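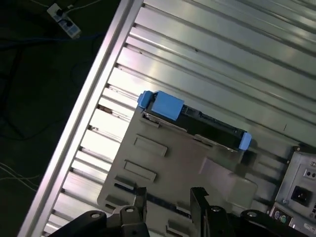
Sestine hard drive tray and blue protectors: a long review of a small thing
4 May 2019

I have been meaning to write this one up since February, when I finally gave in and bought the Sestine tray. I'd been laying drives out on a folded dish towel for years (a nice towel, but still a towel), and when a box of old drives came my way from my aunt's office I decided it was time to be a grown-up about it.

First impressions

The tray is light gray molded plastic and plainer than I expected from the listing. There are two raised rectangular panels at one end, one above the other, with a narrow slot lower down, and then a soft ridge running across the other half. I spent a silly amount of time wondering what the ridge was for and I still couldn't tell you. It doesn't bother me. The pale color is a real help, though! A black drive shows up beautifully against it, and so does any little screw you've dropped.

I keep mine on a ribbed aluminum work surface, the kind made of long slats with grooves between them, and I was a bit worried about how the two would get along. They get along fine. The slats on mine are scuffed and notched near the rail from years of use, and I'd much sooner put a drive down near that tray than scrape one along bare metal.

The protectors

Now for the part I love. The blue pieces are bright, properly bright, and after 11 weeks I have yet to lose one. You get small end caps and a bigger rectangular block, and with all of them on, the drive looks dressed for the weather. The caps went on easily from day one. The big block was stiff for the first five or six goes and then loosened up nicely, so don't panic and don't force it.

My friend Josiane Bailly has the Evia set, which comes in a smoky gray, and she spends half her evening patting the bench looking for the caps. I have offered to trade her. She has declined to discuss it.

What I'd change

The instructions are one folded sheet in very small print, and the drawing on it shows a different tray from the one in the box. I wrote to the shop (Guzmán, who were lovely and quick) and they sent me the right sheet the next morning. I'd also like to be able to buy the big block separately, as I could use several more.

Would I buy it again? Yes, and I have a second one in my basket now, to keep in the Flukholm cabinet upstairs with the family photo drives.

My rating: 9 out of 10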